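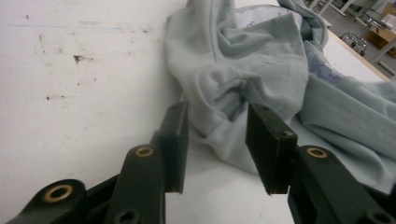 Seasonal Field Technicians, Native Grassland Seed Project

Zarero Grassland Trust is hiring three seasonal field technicians to help us collect, clean and sow native grass and sedge seed at our Eichhorn site. The season starts in April and runs through October, with a chance of winter work in the seed room for one person who wants to stay on.

We are bringing back a prairie on old hay ground, and we're doing it with seed picked close to home. Last year the crew filled more than 300 paper sacks by hand. A good share of that seed went into the ground before the first snow, and we can't wait to see what comes up! This year we want to add the early sedges, which we have mostly missed in the past because they ripen and drop before anyone is on the payroll. That's why the start date has moved up.

What you'll be doing

Spring is for scouting. You'll walk the remnant patches along the creek and the old rail bed, learn the sedges (there are a lot of them, and they do look alike at first), and mark stands we can come back to. By June you'll be collecting a few mornings a week and keeping up with weeds in the seed increase beds the rest of the time. The beds are weeded by hand and hoe, so expect some long stretches on your knees.

July and August are the busy months. Needlegrass, June grass and the wild ryes all come on at their own pace, and the crew has to move when they do. Start time is 6:30 a.m. in hot weather, and we stop early in the afternoon.

From September on you'll split your time between big bluestem and Indian grass collection, drying and cleaning seed, and vegetation surveys. We have 41 permanent plots on the site, read every fall by the same method, and you will be trained on it before you start. Henrike Hollmann, our field ecologist, runs that training and is very patient about it. She is also happy to talk about awns and ligules for as long as you care to listen.

Who we're looking for

You don't need a degree. Some of our best technicians came from landscaping, farm work or restaurant kitchens. We do need people who

are comfortable outdoors all day, in heat, wind and light rain
can walk several miles over rough ground and lift a 40-pound seed sack with good form
write clear field notes that someone else can read in February
have a valid driver's license (the site is not on a bus line)
get along with a small crew

Plant identification skills are welcome but not required. If you've used a GPS unit, pulled a trailer or run a fanning mill, tell us — it will help us plan who does what. Spanish speakers are encouraged to apply, as are people coming back to work after time away.

Pay and the practical stuff

These are full-time hourly positions, Monday through Friday, with an occasional Saturday morning when a stand is ripe and rain is on the way. Saturday hours are paid, and you get the time back the following week if you want it. The hourly rate is listed on the application form, along with the sick leave policy. We supply gloves, hand tools, collection bags and safety glasses. You supply boots that have already been broken in, please, and a hat.

There is shared housing on the site for up to two people at no charge. It's a plain farmhouse with a good kitchen, a slow internet connection and a great porch. Dogs can't stay in the house or come to the field. Let us know in your application if you'd like a room.

How to apply

Send a resume and a short letter telling us why this work appeals to you. One page is plenty. Please include the names of two people who have worked with you, paid or unpaid, and the earliest date you could start. Address everything to Carola Lenz, Crew Coordinator, through the application form on our jobs page.

We start reading applications in January and will keep going until the positions are filled. Interviews are by phone or video, with Carola and Finn Kuhlmann, who leads the field crew. You'll hear back from us either way.

Questions about the job, the housing or the site are welcome before you apply. Call the office in the morning and ask for Carola, or leave a message and she'll call you back after field hours.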